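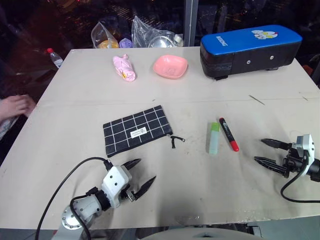

Check the cable before you order a gripper, was the first thing Stullard support wrote back, and please don't swap left and right until you've logged a full run with the arms as they are. Fair enough. I had the hex key in my hand already, so that stung a bit.

Ticket 2365
Cell: two-arm table cell, Skiltville
Opened: Thursday, April 16, 2026
Status: open, watching
Related: ticket 2099 (right arm, closed in March)

What's going on

The left gripper drops off the bus in the middle of a job. No bang, no grinding, it just stops answering and Jendora (our job runner) throws "tool not responding, L" and parks both arms. The right one carries on like nothing happened until it gets told to stop. If I clear the fault and re-home, the left comes straight back and behaves for anything from two minutes to an hour, which is driving me a little nuts!

The job is the mixed-items set. Pencil case in the middle, highlighter and red marker next to it on the right-arm side, bigger stuff (umbrella, pink bowl, the blue boxing pad) toward the back. I got 194 cycles in before the first fault tonight and then three faults in the next hour.

What I tried, in order

Restarted Jendora. No change.

Power cycled the whole cell, left it off while I got a coffee. No change, good coffee.

Ran the left gripper open and closed with the arm standing still, over and over, for twenty minutes. Not one fault. So I don't think it's the gripper motor, and I'm now glad I waited on the hex key.

Ran the wrist end to end with the gripper doing nothing. Faulted on the fourth pass, near the far end of the roll. Did it again and it faulted in nearly the same spot. I was weirdly happy about this.

Then I went and looked at the cable like I'd been told to. The left one comes off the gripper and makes a big wide arc back down over the arm and the tabletop, and when the arm reaches for the back of the table that arc gets pulled out tight and all the load goes onto the plug. I could wiggle the plug with one finger and make the light on the tool flange blink. The locking ring was on, but only by a turn or so.

Posted that, and Stullard came back pretty fast with two questions: did the right arm get the same cable length when it was redone under 2099, and is there a clip at the wrist? Answers: I think so, and no. The clip that should be on the left wrist was in the spares drawer, still in its little bag. I have no idea how long it's been in there.

What I changed

Unplugged it with the power off, blew out the connector, plugged it back in and ran the ring down properly. Put the clip on and left about 70 mm of slack between clip and plug so the wrist can roll all the way both directions without tugging. Walked the arm through the far corners by hand and watched the plug the whole way. It stays put now.

One thing I got wrong – on my first go I put the clip on the inside of the wrist and the cable rubbed on the gripper housing. Moved it to the outside. If you do the other one, start there.

I also wiped the fingers on both sides while I was in there, the little teeth had picked up some fluff. Nothing to do with the fault as far as I know.

Where it stands

Wrist test: thirty passes, no fault. Mixed-items set is running again at reduced speed. I'd like one full day at normal speed before I close this.

Still to do: order a spare left cable through Ríos (I don't fully trust the one on there after all that pulling), check the ring on the right arm, and add "clip fitted, both wrists" to the weekly sheet. Stullard wants the fault log from tonight too. I'll attach it once Jendora lets me export it, the export button is grayed out while a job is running.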